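Workshop tips: teaching a two-arm robot a plate task by remote control

Set up the table before you touch the controls. Use a plain, matte top and clear it of everything the task does not need. Pick a plate in a color that stands out from the surface. Square the table to the base and mark the leg positions on the floor with tape, so the next session starts from the same geometry.

Park both arms at the start pose and check cable slack at the wrists. A loop should let the wrist turn through its full range without pulling on the connector.
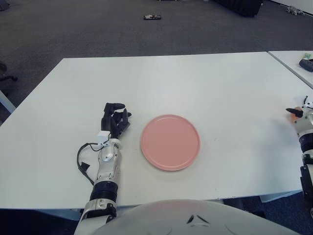 Record short episodes. We cap ours at 785 frames and discard anything longer. Fifty clean demonstrations of one placement are a reasonable first batch; the Kerr bench went to 1,000 before changing objects, and the last few hundred added little.

Move at half the speed you think you need. Close the fingers fully before lifting, and hold still for a moment at each contact. Pauses in mid-air are a different matter. The policy learns them too.

Keep the idle hand in one place. If it drifts between takes, the drift ends up in the data.
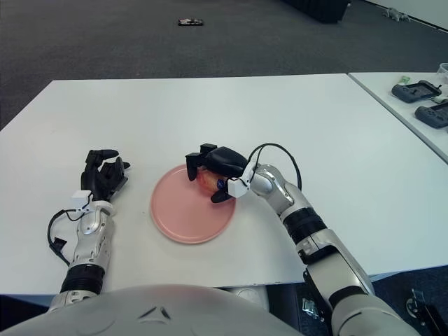

Shift the start position of the object after every 4 takes, but leave the plate alone until the first batch is done. Murdo Cruickshank at Holtthorpe moves both from the outset and gets usable results with more takes.

Delete failed grasps the same day. Label recoveries separately and store them in their own folder. Recheck joint zero after lunch and after any bump to the base.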